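The open day at the Stidau county elections office began at 9 a.m. with a line, which felt appropriate. I had come to see where our votes go after the slot swallows them. Brunello Rinaldi, the deputy clerk, led us in groups of 18 and asked us not to lean on democracy, by which he meant the folding tables.

First came the warehouse on Lanine Street, home to 344 voting booths and a smell of old carpet. Then the signature room, where two reviewers from opposing parties sit close enough to share a stapler. Rinaldi said they disagree mostly over the thermostat.

The ballot question on the Plultasier bridge toll passed in May by 92 votes, so people had questions. A man in a fishing vest had eleven of them. Rinaldi answered each one, slowly, and then the man asked the first one again.
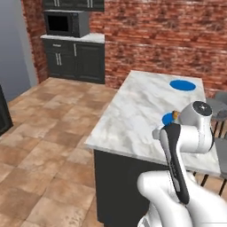 After that we were allowed to vote in a mock election for best pie. Roughly 700 ballots had been printed, a hopeful number. Cherry won. The fishing vest demanded a recount — and got one, by hand, with both reviewers watching. Cherry won again. He took a sticker on his way out and put it on upside down.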